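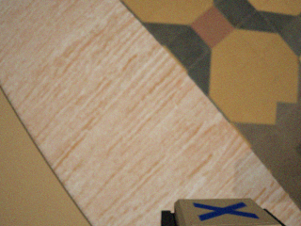 Solasum tabletop pack, close in on the gripper with the blue X

Is the Solasum tabletop pack worth paying for if you don't own an arm yet?

Posted by Damián Daza, 7 Apr 2020
Filed under: Simulators and software

Hi all! I've been on the free trial of the Solasum tabletop pack for a little while and I have to decide whether to buy it before the trial runs out. It's $600 for the one-seat license, which for me is real money, and I can't find many people talking about it who aren't also selling it.

My situation: I teach myself this stuff at night, I write decent Python, I've never owned a real arm. The plan is to learn pick and place in the sim with the letter blocks (pick up a letter, put it on the flat tan board, spell something eventually) and then buy a used arm from the Movthorpe resale shop, maybe next January if I behave myself.

What I like so far is that it looks good out of the box and I didn't have to model anything. Table, blocks, floor, arms, it all just loads. What I'm stuck on is grasping. I can get the gripper over a block fine, but when I close it my block squirts out sideways more often than I'd like. My script is as dumb as it gets: go above the block, go down, close, go up. I've run it 100 times with the blocks shuffled and I got a clean lift on fewer than half.
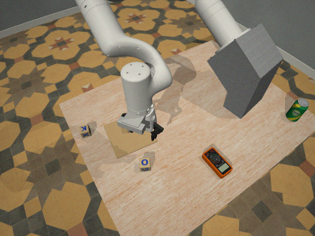
I also can't decide if I need the two-arm version of the scene at all. It runs noticeably slower on my laptop, and I'm not doing anything with the second arm except keeping it out of the way. Does the license cover both, or is that one of those things where they get you later? The pricing page made my head hurt.

So I guess that's two things. Is my grasping problem me or the product, and would you spend the money?

Thanks in advance!

kettle_and_solder

Mostly you, sorry! I had the very same thing and it was my approach angle. The blocks in that pack get dropped in at random rotations, and if you come down with the fingers lined up to the table instead of lined up to the block, you pinch two corners and off it goes. Read the block's yaw from the scene state, rotate the wrist to match, THEN go down. It's one extra line if you use their pose helper.

Couple more things while I'm here:

Close slower. The default close speed in my copy was way too snappy. I cut it to a third and most of the squirting went away.

Check your physics step. Mine shipped set for speed over accuracy (I suppose so the demo runs nicely on everybody's machine) and contact gets mushy when the step is too long. Halve it, see what happens, halve it again if your laptop can take it.

Don't start from the block that's sitting on the board. The height is a little different from the ones on bare table and if you hard-coded your Z like I did you'll be jamming the fingertips into things and wondering why. Get it working on the bare table first. 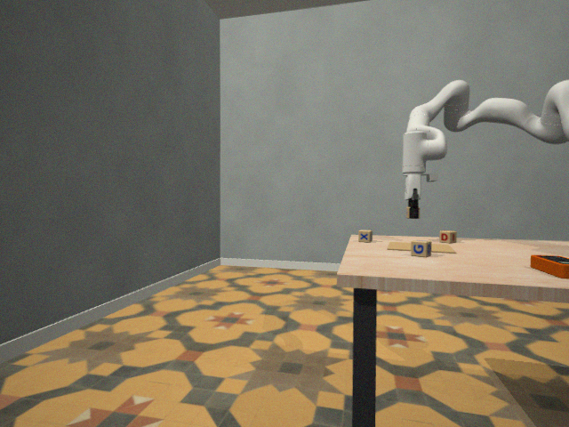

I'd also start every move from a nice high hover and do all your sideways travel up there. I was cutting it close to save a second per run and kept clipping the neighbor block, which then messed up the next pick, and then the one after that, and I spent a whole evening blaming the pack for it.

On the license, when I bought mine both scenes were in the same download, one arm and two. Check your own order page though, because they have changed the bundles on us before. If you're not using the second arm just load the single one and enjoy the frame rate.

Would I spend the money? I did and I don't regret it, but I used it nearly every night for months. If you're going to open it twice, no.

mbell_77

I'd save the money and put it toward the arm. Sims are fine but a real gripper on a real block will teach you more in a weekend.

Grokarthorpe Robot Club (Pat)

Gotta disagree with the post above a little! We've got a bench arm at the club, and the people who show up having done sim time are much calmer around it. They know what a joint limit is. They don't drive the wrist into the table on day one (we've replaced two sets of fingertips, ask me how I know).

That said, I wouldn't expect the numbers to carry over. One of our members got her block stacking really solid in the Solasum pack, 2000 runs overnight and hardly a miss, and then on our arm it took her three more weeks to get anything decent. Lighting, slightly chewed-up blocks, a gripper that's a hair off center. The code structure carried over fine and the tuning didn't.

Also look at Kwok if you haven't. It's a free plugin that adds noise to block positions and friction, and it works with the pack as long as you're on version 3 or later. I would turn that on as soon as your basic pick works, before you start on spelling. It's annoying for a few days because your success rate drops like a rock.

And Damián, ask Solasum support to extend the trial. I did it for a couple of our members and got an extra couple weeks each time just by emailing. Worst they can say is no.

Damián Daza

Update for whoever lands here with the same problem: matching the yaw fixed most of it, thank you kettle! Slower close helped too. I haven't touched the physics step yet. Emailed them about the trial this morning, no reply so far, and I'm downloading Kwok now.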